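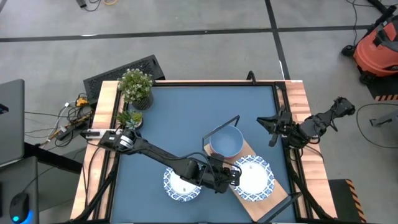 Table-mounted arms on opposite sides of a work surface set with a bowl, two plates and a cutting board.

Household manipulation (robotics)

Last revised in December by the Zirkden Reference technology desk

Household manipulation is the branch of robotics concerned with handling ordinary domestic objects, such as dishes, clothing, food and packaging, in places that were laid out for people. It overlaps with light shop-floor work, including kitting, bin sorting and packing, where the parts vary too much for conventional fixed automation. The term does not normally cover robot vacuum cleaners or lawn mowers, which move through a space but do not pick things up.

As of this revision, no general-purpose machine performs a full range of household chores without supervision at a price comparable to a large appliance. Individual tasks have been shown many times under controlled conditions. The distance between a single demonstration and daily service is the main subject of work in the field.

Common tasks

Table clearing is among the most widely used test tasks. The machine must lift plates and bowls, deal with leftover food, and place each item in a rack, bin or stack. A flat plate is harder to grasp than a bowl, as its rim sits close to the table and leaves little room for a finger underneath. Usual methods are to slide the plate to an edge, tilt it with one arm and take it with the other, or pinch the rim from above. Small scraps of food on the plate complicate all three, and a tilt that is acceptable for a clean plate may drop a crumb or a crust on the floor.

Two-arm layouts are common for this work. The arms may be fixed to opposite edges of a table, which gives good coverage of the middle of the surface but requires the control software to keep the arms from blocking each other. Layouts with both arms on one side are closer to human posture and transfer more easily to a mobile base.

Stacking and unstacking

Nested bowls look simple and are a frequent cause of failure. When several are stacked, the rims lie close together, and a gripper sent to the top bowl may take two. Color helps a vision system tell one rim from the next; a stack in a single color is a more severe test. Glossy plastic adds reflections that shift as the arm moves over it.

The Skukari Dish Protocol, a small test procedure used by hobby and teaching groups, scores unstacking separately from stacking for this reason. A run consists of 50 attempts, and a machine may not be reset by hand more than 3 times. A double pick counts as a failure even if the second bowl is later put back.

Cloth handling

Cloth has no fixed shape, so a position learned for one towel may not apply to the same towel a moment later. Folds hide corners, and a printed pattern can be mistaken for an edge. Most systems divide the job into picking up, spreading and folding. The first is reasonably dependable. Spreading is the slowest step and often takes repeated regrasps.

Test setups may combine cloth with rigid items. Two pieces in a matching print are a useful case: one may lie draped over a bowl while the other is held in the gripper, and the software has to keep track of which piece is which by location, with no help from color. Raised shelves or planks add a second working height and a risk of striking the support on approach.

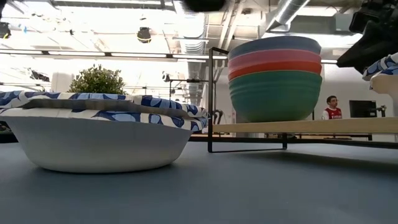 Training and data

Current systems are mostly trained from recorded examples. An operator guides the arms through a task, and a model learns to reproduce the motion from camera images and joint readings. The Wei tabletop collection, assembled at a workshop in Brollumholm, holds 3000 such recordings of dish and towel tasks. Its notes state that changes in lighting and table height reduced success more than changes in the objects themselves.

Reliability

Success rates are difficult to compare. Reports differ on what counts as an attempt, whether a person may step in, and how objects are placed at the start. Speed is also reported unevenly – a video may be played at up to 5 times its real rate, with a small label in one corner.

Shop-floor users generally accept slower work if it is steady, as a failed pick can be sent to a human station. Homes have no such station. Breakage, spilled liquids and the presence of children or pets are treated lightly in most published tests.

See also

Bimanual manipulation; Deformable objects; Dishwashing machines; Gripper; Teleoperation

Reader comments

Good article, but the section on cloth should mention fitted sheets. I can't fold one either.

Does the Skukari procedure say what the bowls have to be made of? We used steel mixing bowls for ours and the results were far worse than with plastic.

Under "Reliability" it would help to have something on cleaning the gripper. Ours gets greasy after a few plates and then everything slips.

Contact the editors | © Zirkden Reference | Back to top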